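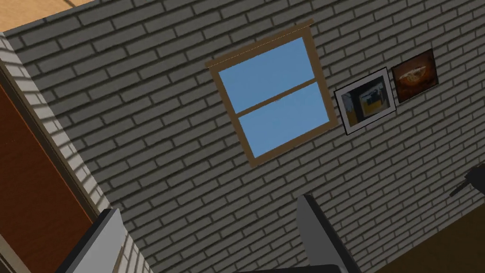

Ultthorpe wrist cell, simulated
README and data card, release 4
Last edited November 29, 2025

What this is

A simulated single-arm cell with a two-finger gripper and a camera looking out over the fingers, plus the recordings made in it. The cell stands in a furnished room with a wooden tabletop, white brick walls, a window and some framed pictures. Grikport maintains the arm and gripper model. Ruotsalainen maintains the room. The split has been argued over before and will be again.

The recordings come to 169 episodes. Of those, 137 passed the replay check on a clean install. The rest are in the folder called held_back and should stay there until someone works out why they drift.

I took over this card in October from Tahira Durrani. Her version described the cell as "ready to use". I have removed the phrase. You can certainly start it up.

Setting up

Install the arm package first and the room package second. The other order also installs without complaint, and then the camera loads with its default tilt and every recording you make is worthless for comparison. There is no warning. I have asked for one twice.

Next, open cell.cfg and check three entries by eye:

camera_mount should read wrist_rear.
finger_open should read full.
home_pose should read table_high.

The setup script claims to check these. It checks that the entries exist, and it will pass a file with the word banana after every equals sign.

Run the start-up move once with nothing on the table. The arm should leave home, turn through the wrist positions and come back. Then run it again. If the second run ends in a different place from the first, stop and reinstall. Do not try to correct it with the offset file, which was meant for a fault fixed two releases ago and now only adds one of its own.

The grip test

Place the cylinder upright and run grip_tall. The fingers close from either side near its narrow end and the arm holds for 47 frames. A pass means the simulator reported contact on both fingers for the whole hold. That is all it means. It says nothing about whether a real gripper would keep hold of a real cylinder, and I would be grateful if people stopped putting the pass rate on slides as though it did.

Surface shading is a separate matter. Under the current renderer, grey patches with stepped edges turn up on white objects, and the table top breaks into lighter and darker regions with the same blocky outline. Contact results are calculated without reference to the image, so the grip test isn't affected. Anything trained on the images may well be.
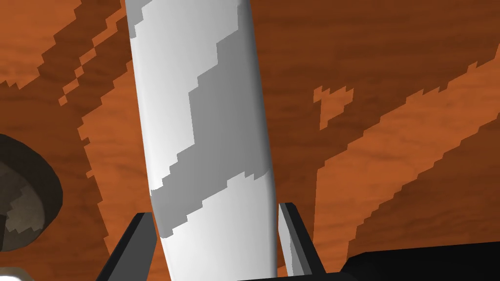
Hammad Niazi objects that the hold is too short to be worth reporting at all. He wrote in the review notes that a grip can creep for a long time before it lets go, and that a test which ends early will always flatter the fingers. He would double it and throw out the old results.

I agree with the first half. Throwing out the old results would leave us with nothing to compare against, so the short hold stays in this release and a long one has been added beside it as grip_tall_long. Please report both or neither.

Camera alignment

This is the part of the cell that needs looking after most often, and the part the release notes are most cheerful about. The camera is fixed to the wrist, so when the wrist rolls, the whole room rolls with it. A tilted wall in a recording is therefore no sign of a fault. People report it as one every few weeks and I have started closing those without a reply.

A real fault shows up in the fingers. Their position relative to the lower edge of the image should be the same in every recording with the same mount and the same opening. If it moves while those settings haven't, the mount has come adrift from the wrist model. To check:

Send the arm to wall_left with the fingers open.
Save a still.
Send it home and back to wall_left.
Save a second still and lay one over the other.
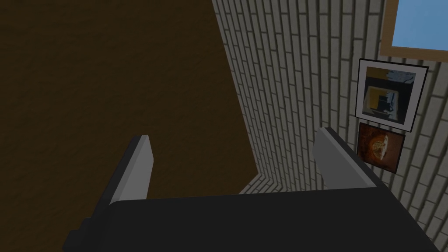 Compare the fingers and the dark housing first, then the brick courses. If the fingers match and the bricks don't, the arm hasn't returned to the same pose, and the joint settings want looking at. If the fingers don't match, ignore the bricks altogether and reload the mount.

Sun-ja Kong's script does this comparison automatically and is in the tools folder. It is better than doing it by hand on plain surfaces. On brick I don't trust it. The rows repeat, the script can lock on to the wrong one, and it then reports a perfect match with great confidence. Use it as a first pass and look at the stills yourself.

The window causes trouble of another kind. Its panes are flat blue with no detail in them, so the automatic exposure has very little to work with once they take up much of the view. Switch auto exposure off before any alignment work. The Vulesis import plug-in switches it back on each time it loads, and its settings page will go on telling you it is off.

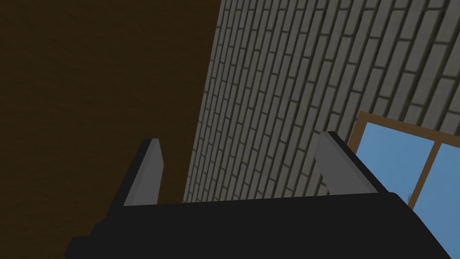 Once alignment is done, write the mount values to mount_saved.cfg and make that file read-only. The update tool rewrites it otherwise. I would also keep a copy outside the project folder, having lost mine that way.

Known faults

Closing the simulator during a wrist move leaves a stale pose file. Delete last_pose before restarting.

finger_open = half is accepted and does the same as full.

The log gives finger force to five decimal places. I have seen no evidence for the second one.

Suitable uses

Checking camera alignment code, practising the maintenance steps above, and comparing one version of this cell with another. I wouldn't use it to choose a gripper, to set a force limit on real equipment or to estimate how often a real cell will need attention. The room is lit evenly, nothing in it wears out and no cable ever snags.

Changes and contact

Faults in the arm go to Grikport, faults in the room to Ruotsalainen. Alignment questions go to Zarmeena Bajwa, with both stills and the mount file attached. Reports without the mount file will be sent back.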